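How to Stiffen Felt Ornaments Without Buying Stiffener

Every June I start on the holiday ornaments, and every June somebody tells me I need a bottle of fabric stiffener. I doubt it. I tried Pellano's last year and ended up with crunchy felt that shed white flakes all over the shelf. Plain school glue and water did the same job for a lot less.

You need wool-blend felt, white glue, a wide brush, parchment paper and a cooling rack. Sisby sells a special "drying mat." Skip it.

Cut your shapes first. Felt that has been stiffened chews up scissors, whatever the packages say.

Mix one part glue with two parts water. Recipes that call for equal parts give you a shiny, plastic look. If you like that, fine, but test it on a scrap.

Brush the mix onto the back and work it in until the felt is damp all the way through. Don't soak it. The dunk-and-squeeze method pulls stars and other pointy shapes out of line, and they never quite go back.

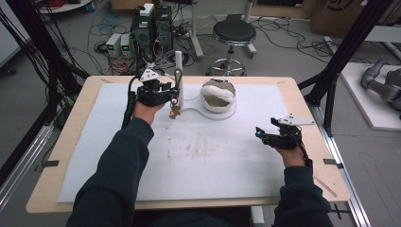
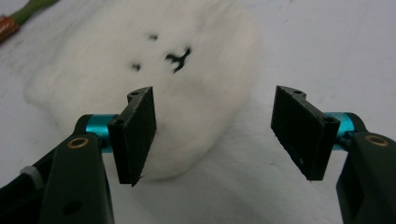 Lay the damp pieces on parchment and press the edges flat with your fingers. Leave them for an hour, then move them to the rack and let them sit overnight. I don't trust the hair dryer trick, which curled two of my stars. Faces go on last. Small black marks, like the ones on the fluffy white thing, get blurry fast on a fuzzy surface, so use embroidery floss or tiny felt circles if you want a crisp eye. Fabric marker is supposed to stay put. Mine crept.

For hanging loops, punch the hole after the piece is dry and run a doubled thread through it. The Girholm tutorial says to glue the loop to the back. It has 1,134 comments, and plenty of them are from people whose loops fell off.

Will these last for years? I can't say. My oldest set has been through three winters in a shoebox and the points are still straight, but I wouldn't store them anywhere damp.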